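1/ Turdale Town Council has declared the Drultwood bypass open. The bypass has not been built. I was at the opening, so I'll set down what happened.

2/ The ribbon was cut at 11am by council leader Wendelin Riedl. It was tied between two cones in the field where the road will go. He said this was a proud day for motorists and asked people to mind the sheep.
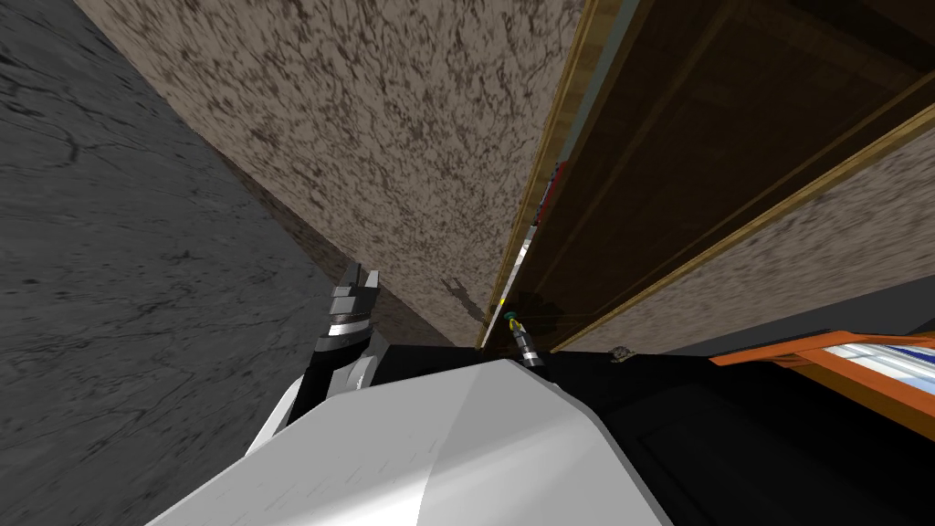
3/ Asked by a resident when the road would be there, Cllr Riedl said the council had been clear from the start that opening and building were separate workstreams, and that one of them had come in early.

4/ The budget papers list £1,323 for the ribbon and £192 for scissors. Nothing is listed for tarmac. The finance officer, Leonie Ruchti, said tarmac was "more of a phase four item" and that they are in phase six.

5/ Opposition leader Wendy Goodall called it a disgrace. Her group would have opened the bypass last August, she said, and with a longer ribbon.

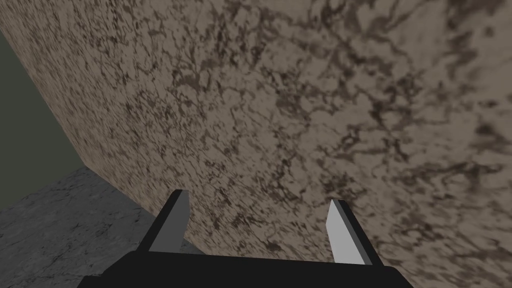

6/ The council has published traffic figures for the first morning. No accidents, no delays, no roadworks. Average journey time is given as nil. Cllr Riedl described it as the safest road in the county and has put it up for an award.

7/ There was a consultation. 1,446 leaflets went out asking whether residents would prefer the bypass to be "very good" or "excellent". 733 came back. Most of those had "where is it" written across the top, and these have been counted as excellent.

8/ Ferdinand Zürcher, who owns the field, told me he hasn't sold it. He found out about the bypass when he was given a parking ticket on it. He's appealing.
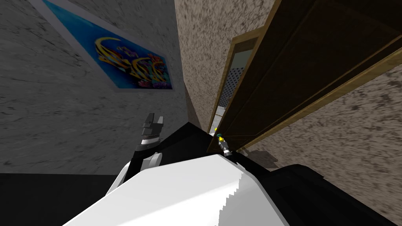
He also says the speed camera is facing his kitchen. The council says it's been calibrated for tractors and will stay where it is until there are cars.

9/ Drivers are being asked to use the old road through Drultwood while they get used to the new one. The old road is shut so that the signs for the bypass can go up.

10/ Next meeting is at 7.30pm in the new library. Bring a coat and something to sit on.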